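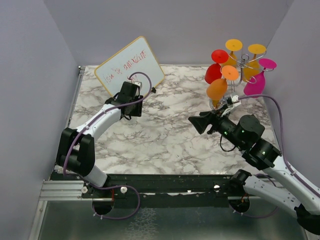 Two arms, one rail, five plastic wine glasses on a wire stand. Bench setup, 5/7/18.

1/ People keep asking whether a machine can put away the glassware yet. Short version: some of it, slowly, if the stand never moves.

2/ The glasses hang upside down, foot on top. Good for draining, bad for grasping. The foot is flat and wide, wire sits between the glasses, and the bowl of one glass can block the approach to the next.

3/ We ran 80 pick attempts per arm in January, all from the Dokeo planner with default settings. 40 clean picks on the right arm, fewer on the left. Most misses were the gripper touching a wire before it touched the glass.

4/ Color matters less than you would think. Red and magenta segment fine. Yellow next to golden-orange gets merged into one object more often than I'd like.

5/ Cables are the boring problem. Purple runs along both arms, and every wrist rotation has to leave slack. Skakex routing clips help - the Sepp ones let go after 300 cycles.

6/ Wiping the whiteboard is the other chore on the list. Contact force on a board that leans is harder than it sounds. No numbers yet.

7/ A person clears that stand in seconds. For a shop floor with fixed racks and one glass type, I would quote the job today. For a kitchen, no.

8/ Logs go up on the Dadstead page once the left arm is recalibrated.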